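Skukolon open day: shopping for a robot arm with someone else's chequebook

I drove out to Skukolon on Sunday with one job, which was to come home knowing what our test kitchen should ask for in next year's equipment budget. We do cookware testing (lids, handles, knobs, how many times you can lift one before it wobbles) and our wrists have had enough. Mortimer Crenshaw in our office came too, mostly for the sausage sizzle, but he did bring the spreadsheet.

The place is a big tin shed behind the Cloltlow turnoff. Parking was a paddock. Doors opened at 10 am and there was already a queue for the coffee van, so we skipped it and went straight in, which I regretted by half past.

The arms

There were 6 arms running, all fenced with tape at knee height, and the staff were happy to let you lean over and ask rude questions about money. I liked that! No glossy brochure voice, just a fellow in a hi-vis vest telling me which model he'd buy himself and which one he'd leave on the pallet.

The one I'd come to see was the Rafferty. It's a mid-sized arm, two-finger gripper, camera down at the wrist so it gets a close look at whatever it's about to handle. What sold me was that they had it on kitchen gear. Everyone else had it stacking foam blocks, and I don't need foam blocks stacked. I need lids.

Pots are a rotten thing to automate, by the way. Glass lids throw reflections everywhere, black pans swallow the light, and our benches at home are shiny as well. I spent ages at the wrist camera's screen asking what it made of all that glare, and the answer was that you budget for lighting. Diffusers, a matte mat, a few hours of somebody fiddling. None of that was in Mortimer's spreadsheet. It is now.
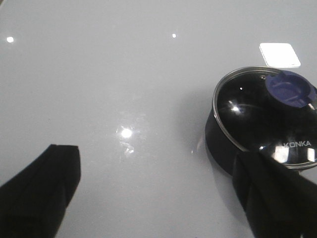 What it costs once you add it all up

The arm is the easy number. Then you get to the bits:

Spare fingers. The Rafferty folk said to order 2 sets with the arm, as the shipping on its own is daft. They came to $787 for the pair of sets, which made Mortimer go and get his sausage.

A proper bench. Ours rocks. I'd been pretending it didn't.

Training. One day on site is included, and after that you pay by the half day. I'd put down three half days and be glad of them.

Software. Juvora had the stall next door and their licence is yearly, per arm. The demo was lovely and the fellow was a charmer, but I want to see what we can do with the basic package before we sign up for another subscription.

Lead time is 12 weeks from deposit, so if we want it going before the winter cookware comes in we'd have to get the paperwork through by the end of summer. I can't see that happening at our usual speed. Leasing would be quicker, and there's a buyout at the end, but the monthly figure depended on our freight postcode and they've promised to email it.

Getting there, and next time

Wear closed shoes, they do check. Bring a sample of your own product if you've got one, I saw a couple hauling in a crate of jam jars and they got the best chat of the day. I'll be taking our worst lid back in May for a proper trial, the one with the slippery knob, and Mortimer's already asked whether the sausages will be on again.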